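Stepper driver getting way too hot, normal?

mendham22
Running a Bowen dual stepper board off a 12 V brick. Driver chips too hot to touch after a few minutes, motors just holding. Current pot is where it shipped. Bad board?
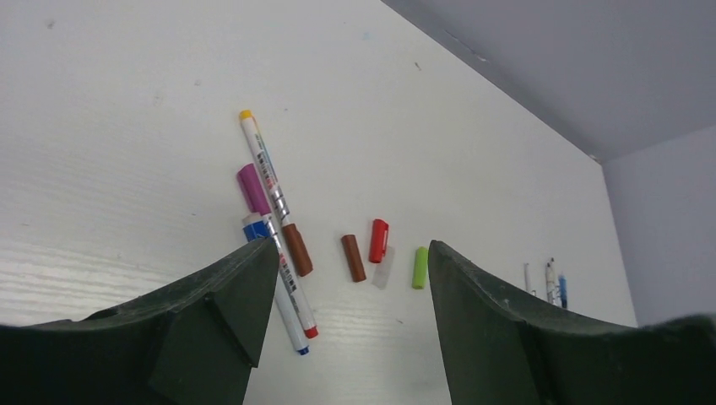 Re: Stepper driver getting way too hot, normal?

guden_z
Not bad. Pot ships near max on those. Measure Vref, turn it down. Mine sits at 487 mV and runs all day.
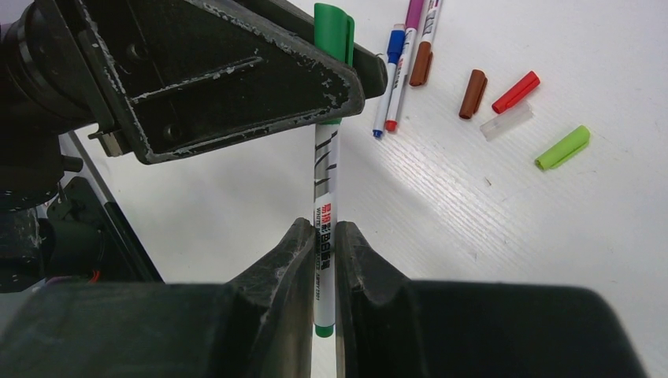
clerance
Disagree, Vref means nothing without the sense resistor value. Two versions of that board out there, and teh math is different. Read the tiny print on the resistor first, then write your limit on the board. Fine tip if you have one – a whiteboard marker like the green cap one there will rub right off.

guden_z
Sure but turning it down hurts nothing. Worst case it skips.

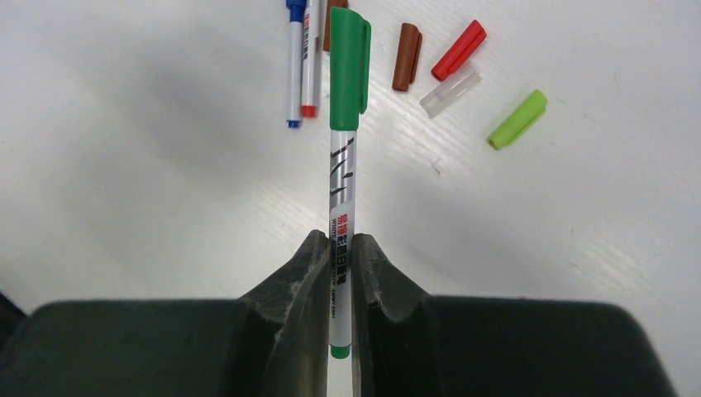 Re: Stepper driver getting way too hot, normal?

mendham22
Resistor says R100. Turned it down, cooler now but skips on fast moves.

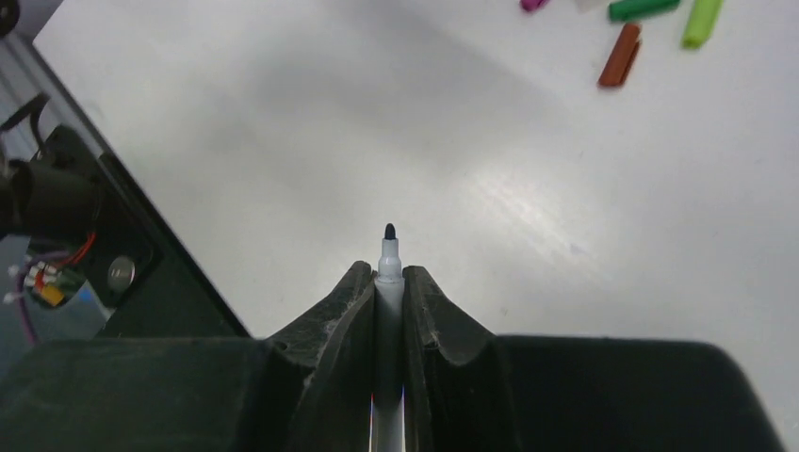
Zuleica Trindade
Skipping could be your accel, not current. Ramp slower before you touch the pot agian. Mark the pot position too, a dot from a black felt tip like that one is plenty. And put a 100 uF cap across motor power, close to the board.

clerance
Still say heatsink first.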